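The Puzzle Box Is a Poor Salesman

OPINION
October 2025

Every automation vendor I have dealt with wants to show me a puzzle. The one from Harkbridge came with a subscription plan.

The product is called Zervas. It is an assembly service: you rent an arm and a gripper, you pay by the month, and Harkbridge trains the thing on your parts so that your own people never write a line of code. The brochure promises a new task in 15 working days. The base plan is $2,563 a month, with training for the first task included and training for the second one quoted separately. I asked what the second one usually costs and was told it depends.

I run a small consulting practice that helps shops decide whether to buy this kind of equipment. In March a client in Trandgate, a maker of valve fittings with one building and a long order backlog, asked me to look at Zervas for them. I have now spent more time with it than I planned to, and my answer is still no, though it's a more grudging no than the one I started with.

Begin with the demonstration. The standard one is a block puzzle, with chunky parts in bright colors that have to end up in the right openings in a box.
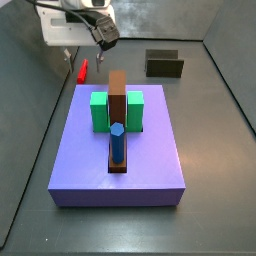
I understand the appeal. Insertion is hard. A part that is slightly tilted will jam, and a machine that can feel its way in has learned something worth having. People in this business who sneer at toy blocks have usually never tried to get an arm to seat one.

But look at what a puzzle like that leaves out. My client's fittings arrive in a bin, oily, tangled, and with a burr on every so many of them. They are small and they all look alike. Some are shiny enough to fool a camera. A person named Kazimiera Ziółkowski has been sorting and seating them for years, and she rejects bad ones by touch before she knows she has done it. I asked the Harkbridge people how Zervas would handle a burr. They said they could add an inspection module. It is not in the base plan.

Then there is the matter of picking things up. A sales video will happily skip to the part going in, and buyers let it. I always ask to see the grasp, from close in, with the part lying however it happens to lie. A peg on its side has to be gripped, turned upright and lined up before anyone can talk about inserting it, and each of those steps is a chance to lose time.
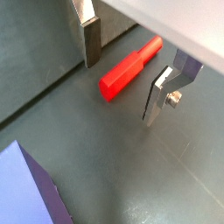 A red peg on its side between the open fingers of the gripper.

Harkbridge gave me a log of 300 attempts at the peg task and a success rate that I have no reason to doubt. What the log did not have was a column for how long each attempt took, or one for how often somebody reached in to put a dropped part back. I asked for both. I got the first, two weeks later, and the slow attempts were very slow. On a line, one long fumble costs more than a quick failure — the quick failure at least lets you move on.

Katsuhiko Oda, who ran production at a Vinstead plant before he retired and whose judgment I trust over mine, thinks I am being unfair. His view is that any machine is bad in its first year and that the shops that wait for a good one end up buying it from a position of weakness. He may be right. He also had a maintenance crew and a budget for mistakes, and my client has a foreman with a toolbox.

What would change my mind is dull stuff. I want a trial on the customer's own parts, out of the customer's own bin, for a full shift. I want the human interventions written down. I want the price of the second task in the contract, as a number, next to the price of the first. Harkbridge has agreed to the trial and is still thinking about the other two.

Until they finish thinking, I have told Trandgate to keep the money and fix the lighting over the sorting bench, a job Kazimiera has been requesting for longer than Zervas has been on the market.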